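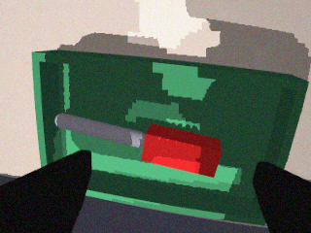
According to Zdenka Krasniqi, there was never any wedding in October, not even a small one, and she would like to have her ring finger back. She says it with a laugh and puts her hand flat on the table so that I can look. There is one thin ring on it, and it was her grandmother's.

We meet in the back room of the Turkel, where she orders tea and then forgets to drink it. The second season of "Trnka" ended in spring, and from that time she has been written about almost every week. First she was leaving the series. Then she was staying, but only for more money. Then came the summer, and the story that she had secretly married a musician on the island of Zindura.

"I was on Zindura for four days," she says. "I had a cold. I watched a lot of television with the sound off, so my sister could sleep. If this was my honeymoon, I want another one."

The website Prolside was the first to print the story, with a picture of her in a white dress. The dress, she explains, was from a scene which was later taken out of the series. In one evening there were 795 comments under the article. She read all of them, and she does not recommend it.

"Somebody wrote that I looked tired for a bride. I was insulted for the whole evening. And then I remembered that I was not a bride!"

I ask her about the quarrel with Vlasta Obradović, because I would be a bad journalist if I did not. The two women play sisters in "Trnka," and for months it was said that they do not speak to each other outside of the set. Krasniqi takes a moment before she answers.

"We had one bad week. It was in the first season and it was about a dressing room. Vlasta wanted the window open and I wanted it closed, and after sixteen hours of work such a thing becomes very big. We both said sentences that we should not say."

Obradović, whom I reached by telephone, remembers it a little differently. "It was more like two weeks," she says. "And she had the heater too. But please write that I was at her birthday. I brought the cake."

About the money Krasniqi is less willing to talk. She confirms that she asked for a better contract, and that she received it. The number that was published, she says, was wrong, and she leaves open in which direction. Her first job in front of a camera was a commercial for yogurt, and for this she got 700 euros and a box of the product. "I thought I was rich. I bought boots."

The boots she still has. The musician, by the way, also exists. They met twice, both times at parties with many other people, and he sent her a polite message when the story came out. She answered with one word, and she does not want to tell me which.

Filming of the third season begins on 19th October. She has read four of the scripts and finds them darker than before, with less for the sisters to do together. Obradović told me the same, and she complained about it longer. Whether the window in the dressing room will be open, they have not discussed yet.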